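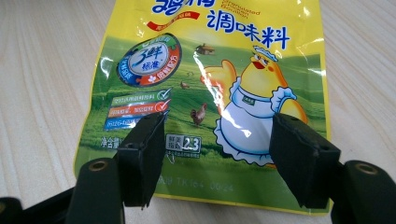 Minutes of the November production meeting, Canudis concert series. The meeting opened at 10:05 with Michalis Lambrakis in the chair. Jade Doucette took the minutes. Also present were Haziq Simanjuntak (sound and stage), Savvas Koutsoukos (hall and front of house) and Orhun Yurt (artist travel and hospitality). Before the agenda was taken, O. Yurt raised the backstage kitchen list. The soup base for the crew meal is to be the granulated chicken bouillon in the yellow packet with the blue lettering. Because it is a chicken product, the vegetarian pot is to be made separately and labeled. Agreed.

1. Minutes of the previous meeting
Approved with one correction. Under item 4, "house piano" should read "hired piano". J. Doucette to file the corrected copy.

2. Tour routing
M. Lambrakis reported that the Nirnness tour is now confirmed for 3 concerts: two at the Stamatopoulos hall and one at Flavness. The Stamatopoulos concerts run on consecutive nights, with a free day before Flavness. The band's agent had asked whether Flavness could come first. This was declined, as the Flavness stage is in use for a school musical until the evening before our load-in.

The band travels as a party of nine: five players, a tour manager, a sound engineer, a lighting operator and a driver. The driver must have a full rest period after the second Stamatopoulos night. The van will therefore leave at noon and not at 8:00 as shown in the first draft of the schedule. O. Yurt to reissue the schedule.

3. Support act
Two acts remain under consideration. H. Simanjuntak prefers the duo, on the grounds that the changeover can be done in 20 minutes with no drum riser to strike. The quartet would need a second set of drum microphones and a longer line check. S. Koutsoukos noted that the quartet sold well at its own show in the spring. M. Lambrakis asked for a decision on technical grounds first. The duo is to be offered all dates. If the duo can't do Flavness, the headline act will play there without support and doors will open half an hour later.

4. Capacity and tickets
S. Koutsoukos presented the revised floor plan for the Stamatopoulos hall. With the mixing position moved back against the rear wall, licensed capacity for a standing show is 505, including guests and working press. The ticketing system still shows the old seated plan and must be changed before sales open. Holds for the band, the agent and the house are to be entered as separate lines so that unused holds can be released on the afternoon of each show.

Flavness is a seated house and its own box office handles sales. We get a daily report by e-mail. J. Doucette asked that the report come as a plain file, as the last one could not be opened. S. Koutsoukos to request this.

There was some discussion of paper tickets. The hall will print at the door for anyone who asks but will not mail them out. No change to the current policy.

5. Sound and stage
H. Simanjuntak has received the input list and stage plot from the band's engineer. Points noted:

The band brings its own monitor desk and in-ear system. The house supplies the front-of-house desk, all stands and the drum riser.

The plot shows the keyboard position stage left. The power drop on that side of the Stamatopoulos stage is shared with the backline refrigerator - the refrigerator is to be moved to the corridor circuit before load-in.

Two of the house subwoofers are away for repair. If they are not back a week before the first night, H. Simanjuntak will rent replacements. The cost has been entered under contingency.

The sound limit at Flavness is measured at the rear of the balcony. The band's engineer has been sent the figure and has acknowledged it in writing.

Load-in at Stamatopoulos is 1:00 p.m., sound check 4:00 p.m., doors 7:30 p.m. The curfew is 11:00 p.m. and includes the encore. The same times apply on the second night, except that there is no load-in and the sound check moves to 5:00 p.m.

6. Recording
The tour manager has asked to make a multitrack recording of the second night. H. Simanjuntak has no objection, provided the recording is taken from the monitor desk split and no extra cable crosses the fire exit. M. Lambrakis pointed out that the hall agreement covers live performance only. A short letter is needed stating that the recording is for the band's own use - any release would need a separate agreement. M. Lambrakis to draft.

7. Hospitality and lodging
O. Yurt reported that rooms are held for the full party for three nights near the Stamatopoulos hall. The Flavness rooms are not yet confirmed. The rider asks for a hot meal before the show, still water on stage and clean towels. The towel count in the rider is for a larger party and will be checked with the tour manager. Crew meal is at 5:30 p.m. on both nights.

8. Publicity
Posters are at proof stage. The band name is set correctly but the Flavness door time is wrong and must be changed. J. Doucette to return the proof by the end of the week. The press photo supplied is too small for the large poster, and a bigger file has been requested.

9. Other business
S. Koutsoukos reported that the cloakroom rail is bent and asked for a replacement. Approved.

H. Simanjuntak asked that stage door keys be signed out in the book. Two are missing.

The meeting closed at 11:40. The next meeting will be held in the upstairs office once the support act has replied.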